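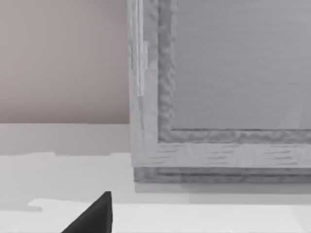

Figure 1. Simulated workspace: gripper fingertip and the gray paneled box on the tabletop.

Do the Rules Help? Checking a Simulated Pick Task Against a Good Practice Guide
Course project report, spring term

1. What we were asked to do

Our assignment was to take a set of written rules for tabletop robot work and see how well they hold up when the whole job is done in simulation. We used the Nurnach guide, a class handout that borrows its wording from shop floor practice, and ran our trials in Tremamik, the simulator our department already had set up. The guide has 14 rules. I expected most of them to carry over. I was less sure of that by the end of June.

2. Rules that carried over

Rule 2 says to keep a clear gap between the gripper and any fixed object before a move starts. It works the same in software, and we could check it from the saved views. In Figure 1 there is open surface between the black fingertip and the base of the box. What the rule does not say is how big the gap should be. "Clear" is not a number, and two members of our group marked the same run differently.

Rule 5, on keeping the work area free of things the task does not need, also carried over. The box stayed, as the Hagedorn task sheet calls for an obstacle. Whether a box that never moves tests anything is a fair question, and I don't think we answered it.

3. Rules that did not

Rule 7 tells the operator to stop if a person enters the reach of the arm. There are no people in Tremamik. We scored it as passed in all 239 runs, and the handout's scoring table allows that, but a pass there means nothing. I would have marked it "does not apply." The table has no such column.

Rule 9 covers grip. It says the object must be held "firmly and without damage." A can in our simulator cannot dent. 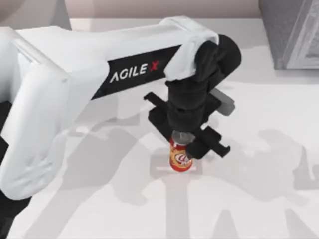 So we had to judge the grip by where the fingers met the can and whether it stayed upright, and that is a different test from the one the rule describes. A red can standing straight between two black fingers looks fine on screen. It tells us very little about how hard a real gripper would squeeze.

4. Results, for what they are worth

The Tomska checker, which reads the run logs and fills in the scoring table, wrote 875 lines of notes. Most were repeats of the same warning about missing force data. It raised no flags on rules 7 or 9, the two we trusted least — so a clean sheet from the checker should not be read as a safe setup.

5. What we would change

Give Rule 2 a distance. Add a "does not apply" column. Split Rule 9 into one part about position, where simulation is some use, and one part about force, to be left blank until someone tests on hardware. We did not get lab time for that, and nothing in this report should be taken as covering it.

The marked scoring tables are in the appendix, including the runs where our group disagreed.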